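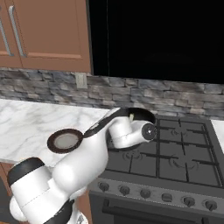
Okoro Robotics, Planning and Tooling Group: Internal Tool Reviews

Gririco planner with the Vesell kitchen pack, reviewed by Chinyere Osagie

I should say first that I didn't want to like this. We already have a motion planner that works, plus a folder of scripts nobody outside the group can read, and the sales pages for Gririco promise that both can go in the bin. I've had it on my workstation since June. The folder of scripts is still there.

What you get is a planner, a grasp library, a simulator bridge and a desktop viewer. The Vesell pack adds simulated kitchens with cabinets, counters, stoves and a set of cookware already prepared for grasping. The task I kept coming back to was pan handling at the stove: a single white arm holding a dark pan by its long handle, marble counter on one side and the gas cooktop on the other. It's a good test because a pan is an awkward thing to plan for. The weight is at one end, the grip is at the other, and the handle takes up room exactly where the wrist wants to be.

Installation took a morning. The installer wants its own Python and gets upset if it finds yours. Folasade Sani had it running before lunch on a clean machine, so if you have one of those, use it.

The planner

It's fast. I'll give it that straight away. For open reaches across the counter it returned a path before I had let go of the mouse, and the paths were mostly sensible. Joint limits are respected, the elbow doesn't wander, and you can pin the wrist orientation with one line in the config.

The trouble starts once the arm has hold of something. Gririco treats a grasped object as part of the robot, which is fine, but by default it wraps that object in one simple box. For a mug, who cares. For a pan with a long handle, the box covers a great deal of air, and the planner then refuses moves that any cook would make without thinking. Turn on the detailed shape and it finds those moves, but planning slows down enough to notice. There is a middle setting, "segmented", which I found by reading the source. It ought to be the default.

It also ignores contact between the held object and the link holding it. I understand why, as otherwise every grasp would be a collision. But the exemption reaches further down the arm than it should. With a long handle lying back over the forearm, I want to be told how close the two are. Gririco reports all clear and moves on. You can narrow the exemption by hand, link by link, and I'd advise doing that before you trust a single result.

The grasp library

Oversold. The brochure figure is 1,520 grasps for the kitchen pack. A lot of them are the same grasp turned slightly. For the pan I ended up with 2 that I would use on hardware, and I edited both. The scoring favors whatever grips firmly and has no opinion on what the arm has to do next, so the top-ranked choice is often one that leaves the wrist boxed in over the burners.

Perception stand-in

You can feed the planner perfect object poses from the simulator or turn on a noise model. Please turn on the noise model. Our success rate on perfect poses looked lovely and meant very little. The noise itself is plain position jitter, with nothing to mimic what dark cookware over black grates does to a depth sensor. We have Fulero for that, and getting Fulero's output into Gririco took me around 4 days, most of them spent on a frame convention that the manual gets backward.

The kitchens

They look good. The backsplash has uneven stone courses, the counters have veining, the stove has its knobs and its oven handle. I'm less impressed by what sits under the looks. The grates are drawn with raised ridges, but in the version I tested the collision surface for the cooktop was a flat slab. Put a pan down and it rests perfectly level every time. Anybody who owns a gas stove knows better. If your work is about placing things, this will flatter you.

The viewer

Best part of the package, and the part they hardly advertise. You can scrub through a plan, ghost the arm at any step, and click a rejected path to see which pair of shapes caused it. I found 2 old bugs in our own robot model this way. The viewer runs without a license for the rest, so at the very least install that.

Support

Polite and slow. My question about the exemption got a reply telling me it was intended behavior. My second message, with a plan file attached, got a reply saying it was being looked into. That is where it stands.

Should the group pay for it?

For teams starting from nothing, maybe. They'd be planning in a day, and they'd find the bad defaults later. For us, I'd take the viewer, skip the grasp library, and keep our own planner until held-object checking is fixed. Folasade disagrees and thinks the speed is worth the babysitting. She runs far more reaching tasks than I do, so she may be right for her work. Our segmented-shape config is in the shared tools folder if you want to try it on your own tasks before the trial licenses run out.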